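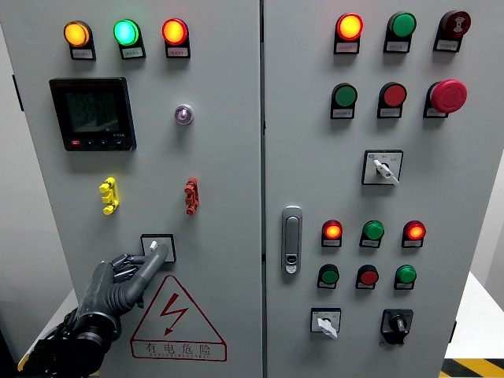
Clinlow Household Power Readings

README for the data files. Last revised in March.

What is in this set

Electricity readings from 99 homes in Clinlow, taken every half hour over 14 months. Each home has its own file. The readings come from the meter at the service entrance, so they cover the whole house and say nothing about single appliances. A separate table lists basic facts about each home: floor area, number of people, type of heating, and whether there is an electric water heater.

The set was put together by Ghazal Ahmadpour and Pouran Kiani for the Nikzad study of evening power use. It is shared so other people can check the study or use the readings for something else.

Files

readings/ – one CSV file per home, named by home number
homes.csv – one row per home
outages.csv – start and end times of known power cuts
weather.csv – hourly outdoor temperature from the Lulach station
notes.txt – remarks on single homes, in no special order

Columns in the readings files

time – local standard time at the start of the half hour. There is no daylight saving shift in this column. If you want clock time, you have to add the hour yourself for the summer months.
kwh – energy used in that half hour, to two decimal places
flag – blank for a normal reading, E for an estimate, M for missing

Columns in homes.csv

home_id – matches the file name in readings/
area_sqft – floor area, rounded to the nearest hundred. Homes over 2,000 square feet are all entered as 2,000 so that the few large houses on the hill can't be picked out.
people – number of people living there when the household signed up
heat – gas, electric, oil, wood, or mixed
water_heater – yes or no
street_group – a letter for the part of town. The letters don't follow any order on the map.

How the readings were collected

Households signed up by mail or at the Clinlow library. Each signed a form that allows the readings to be shared without names or addresses. The meters send their totals once a night, and the half-hour values are worked out from the running total. If a meter failed to send, it tried again the next night, and the gap was usually filled with real values. When it wasn't, the half hours were filled in with the average for the same time of day over the week before and marked E.

Gaps longer than 2 days were not filled in. They are marked M and the kwh column is left blank. Please don't read a blank as zero.

Known problems

The clock on one batch of meters ran slow during the first winter. Those times were corrected using the power cuts in outages.csv, which gave us fixed points to line up against. The homes affected are listed in notes.txt.

Some households changed during the study. People moved in or out, and several homes replaced oil heat with electric. Only the sign-up answers are in homes.csv. Where a household told us about a change, the month is in notes.txt, but we did not ask everyone.

The Lulach weather station is higher up than most of the town and runs a little colder on clear nights. We left its numbers alone.

Apartments are badly underrepresented. Most of the sign-ups were from single-family houses, and renters often could not get permission from the building owner in time. Don't use the set to estimate total demand for Clinlow.

Homes with solar panels were left out, as their meters record net use and the values can't be compared with the rest.

Privacy

Home numbers were shuffled before release. Please don't try to work out which house is which. If you think a home can be identified from its readings, write to us and we will pull the file while we look at it.

Changes

Version 2 – fixed the time column for the slow meters, added the flag column, and removed a duplicate file. Results made with the first version should be run again, mainly anything that depends on the hour of the evening peak.

Terms of use

Free to use and share, including for paid work, as long as you name the source. Use this line:

Ahmadpour and Kiani, Clinlow Household Power Readings, version 2.

The cleaning scripts are kept apart from the data, in the Flunovberg repository, under their own license. You don't need them to read the files.

Questions

Send questions about the readings to Ghazal Ahmadpour and questions about homes.csv or the consent form to Pouran Kiani. Mail is answered on Thursday.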